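4.2 Comparing the two finger sets

We ran both finger sets, the short Rorstead pair and the long Menon pair, on the same arm with the same controller gains, 100 trials each. We were delighted by how much the fingers alone changed the feel of a grasp!

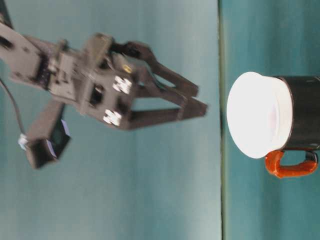

Tamer Masri argued at the review that a fair test should also vary the closing speed, and that two speeds would be enough. We took this up in January, and it made the comparison far richer.

Paper cups are a lovely test object, as a rim gives way under very little force. We closed until the motor current rose, then held for about 3 seconds.

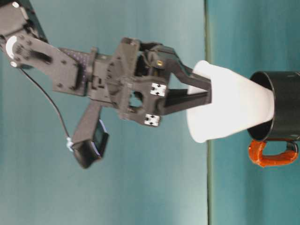

Figure 4. Paper cup gripped at the rim and lowered into the black mug.

Camera placement mattered too, and we tried the wrist module against a fixed view. The two disagreed most near the table edge, a result we find really exciting for later work.
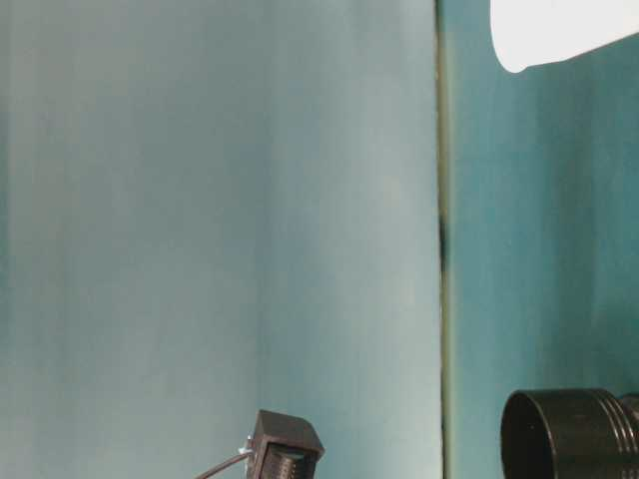 4.3 Camera views

Each view was scored separately by Bláthnaid Lenihan and Angus Rewi, using the sheet in Appendix B.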